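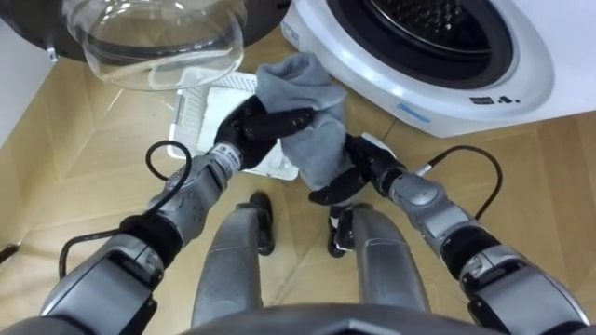
Laundry handling with both hands, grey cloth, front-loading machine.

Dekus Two-Hand Laundry Package
Item 598 — Brallham Shared Workshop, Equipment Register

The Dekus package is the domestic handling build maintained by the Brallham Shared Workshop for use on members' humanoid platforms. It comprises the finger control software, the wrist mounting plates, the cable harness and the printed set-up manual. The humanoid itself is not included in the loan.

The package was developed for front-loading machines with a round door hinged at the left. Members intending to work with a top loader should speak with Kamlesh Rana before booking, as the reach settings differ considerably.

Recommended work area
A hard, level floor is required. The laundry basket should be placed on the floor below the open door, where either hand can reach it without the feet being moved. Perforated plastic baskets are preferred to fabric hampers, whose sides fold inward under the fingers.

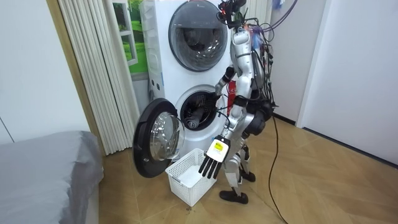
For stacked units, the standard programme addresses the lower drum only. The torso is bent forward at the hips and one arm enters the drum while the other remains near the basket. Dark garments are harder for the vision software to separate, and operators are advised to add a lamp to one side of the machine. The upper door is to be kept closed during operation.

Cables must be dressed with enough slack for a full forward bend. A cable crossing the floor is to be routed behind the feet.

Contents of the loan case
Wrist plates, one pair
Harness with Butbridge connectors
Spare finger tendons, 9
Set-up manual, third edition
Practice towels, 3

Loan conditions
The package is available to members who have completed the Dubey induction. The refundable deposit is $271. Cases are to be returned with the harness coiled and the fault sheet filled in, whether or not a fault was observed.

Inductions are conducted by Geeta Agarwal. Enquiries concerning repairs or replacement tendons should be directed to Callum Rankin at the tool counter.

Register entry revised October 9, 2025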